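Ulby Damp-Room Paint, matt, large tub

£69 a tub, collected or delivered. Made by Bemedo. Stocked in white, off-white, pale grey and a green we would rather you saw in person first.

9 comments
Shared 3 times

We held out against stocking damp-room paint for a long time. Most of what is sold under that name is ordinary emulsion with a bit of fungicide stirred in and a picture of a shower on the lid, and people come back a year later wanting to know why the black spots are in the same place as before. They are in the same place because that is where the wall is cold. Paint does not warm a wall up.

So please read what follows with that in mind. Ulby is a decent paint. It is tougher than the usual sort, it wipes down without going shiny, and it holds its colour. It is being sold by its maker as a good deal more than that, and we do not go along with all of it.

What the maker says, and what we think

"Breathes." We have asked Bemedo twice what this means and had two different answers. It lets some water vapour through. So does nearly every matt emulsion we sell. If you have a lime-plastered wall that must be able to dry out, buy a limewash or a proper mineral paint and do not rely on a word on a tub.

"One-coat cover." Over its own colour, yes, if you load the roller well and don't go back over it. Over anything darker, no. Over new plaster, certainly not. Allow for two coats and a mist coat underneath, and be pleased if you have some left.

"66 square metres per tub." We got 63, on a smooth wall, in one coat, with a man on the roller who has been doing it most of his life. That is closer to the claim than we expected. On textured paper you will get far less, and the tub does not mention textured paper anywhere.

"Stops mould." It slows mould on the surface of the paint. Leena Kiiskinen on our trade counter has taken to crossing this line out on the shelf card and writing "slows" over it, and we have stopped replacing the card.

Choosing the colour

The off-white is the one we sell most of. It has a slight warmth, which you will hardly notice in daylight and will notice a good deal under a yellow bulb. On two walls that meet, one will always look lighter than the other, and people ring us about this too. It is the light. Stand in the room in the evening before you decide the tub was mixed wrong.
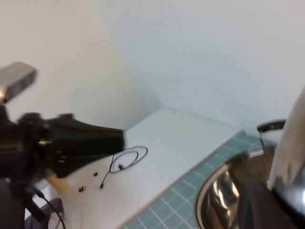
Two plain walls meeting at a corner, the left one a pale, faintly warm off-white.

The white is a cold white with some blue in it. It looks clean on a tester card and rather hard over a whole room, and if you have older woodwork it will make the gloss look yellow by comparison. Several customers have painted the walls with it and then found themselves painting the skirting as well. The grey is fine. The green dries two shades darker than it goes on, and the lid colour is no guide at all.

Tester pots are sold separately. Put the paint on lining paper, two coats, and move the paper about. A patch the size of a playing card on the old colour tells you nothing.

Before you open the tub

If there is mould already, deal with it before you paint. Use a fungicidal wash, leave it for as long as the bottle says and rinse it off. Painting over it traps it for a few months and then it comes through, and no maker's guarantee covers that (we have read this one, and it excludes "pre-existing growth", "inadequate ventilation" and "failure of the substrate", after which there is not much left to guarantee).

Old gloss or silk wants a rub down with 150 grit. You are only taking the shine off. Wash away the dust with a damp cloth and let the wall dry properly, overnight if you can.

Flaking paint has to be scraped back to something sound. Fill, sand, spot prime. We sell Estimik primer, which is dear and good. The cheaper Matubbar one is also good on plaster, though we would not use it over old varnish. You do not need the special Ulby primer, whatever the leaflet in the tub says. As far as we can tell it is there so that there is something else to buy.

Cover the floor, and cover it up to the wall. Ulby spatters more than a thick paint ought to, and it sticks. On a glazed tile you can lift a dried drop with a plastic scraper. On grout you cannot, or not without taking some grout with it. White paint on white grout you may get away with. The green, no. Run low-tack tape along the bottom of the wall, press the edge down with a filling knife and pull it while the last coat is still a little soft.
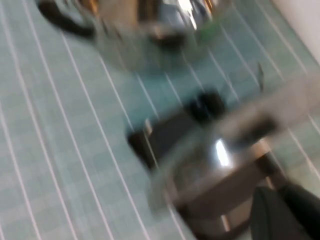
Small pale aqua and mint tiles with thin white grout lines, and a white wall beyond.

Small tiles are the worst for this, simply because there is more grout to a square metre. Dust sheets slide about on them too, so tape the sheet down at the corners or use the kind with a rubber back.

Using it

Stir it. The thick stuff sits at the bottom and a shake will not move it. A medium-pile roller is right for most walls. A short-pile one leaves a thin coat, and a thin coat is how people end up telling us the paint doesn't cover.

The tub says touch dry in an hour. It was in our shop in August. In an unheated bathroom in winter it took most of a day, and the tub says nothing about that either. Leave four hours at the least between coats and longer if the room is cold. Do not run a bath or shower in there for three days after the last coat. We know this is a nuisance in a house with one bathroom. It is still the most common reason for a failed job that we hear of – small brown runs down the wall, usually near the door. They wipe off, but they come back if the paint has not hardened.

Where we would not use it

Inside a shower enclosure. On ceilings directly over a shower with no fan. On window frames. On any outside wall that has a damp patch you can feel with your hand, because that is a leak or a gutter and wants finding first.

Returns

Unopened stock colours within a month. Mixed colours, no. If the paint itself is faulty, bring the tub with the batch label still on it.

Comments (latest 3 shown)

Saqib Malik
Used two tubs in our hall and bathroom. Cover was fine. Spatter is as bad as you say. Would buy again at a lower price.

Judit Sárközi
Is the grey the same as the old grey? Mine has a slightly different name on the lid.
Reply from the shop: The maker says yes. We held one against the other and thought the new one a touch bluer. Do the whole wall if you are touching up.

Elias Akl
Mould came back behind the wardrobe after one winter.
Reply from the shop: Pull the wardrobe out a hand's width from the wall. We would say the same whichever paint you had bought.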